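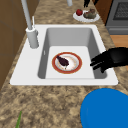
4.2 What changed for the kitchen staff

When we began planning the Fukeo trial with the staff kitchen at Zenura, we expected most of our conversations to be about speed. What people wanted to talk about, and we are grateful for their patience in explaining it to us, was the sink. Clearing plates is the job that gets handed around at the end of a long shift, and everyone had an opinion on who ought to be doing it.

We therefore built the rehearsal tasks around a simulated sink and counter, and ran 600 of them before any equipment went near the real kitchen. Botond Simon sat with the kitchen team over 2 afternoons in June and went through the layouts with them (Figure 3), asking where they would put each thing and in what order.
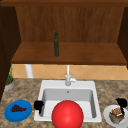 Figure 3. Simulated counter with grapes on a blue plate to the left of the sink and a second serving of food to the right.

Those afternoons taught us a good deal. The cooks sorted by what could still be served, while our planner sorted by distance, and the two did not always agree! Piroska Deák, who coded the interviews, found that four of the cooks described the new work as "keeping an eye on it," and they were not sure that this counted as a rest. We changed the task list so that a person settles the doubtful items first, such as those in the more mixed layout of Figure 4.
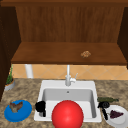

Figure 4. A mixed layout from the same simulated kitchen, with a green bottle lying on the counter and grapes on a white plate.

The shift lead asked that the time saved go into prep, and the rota was redrawn on that basis. Whether it stays that way over a busier season is something we take up in Section 5.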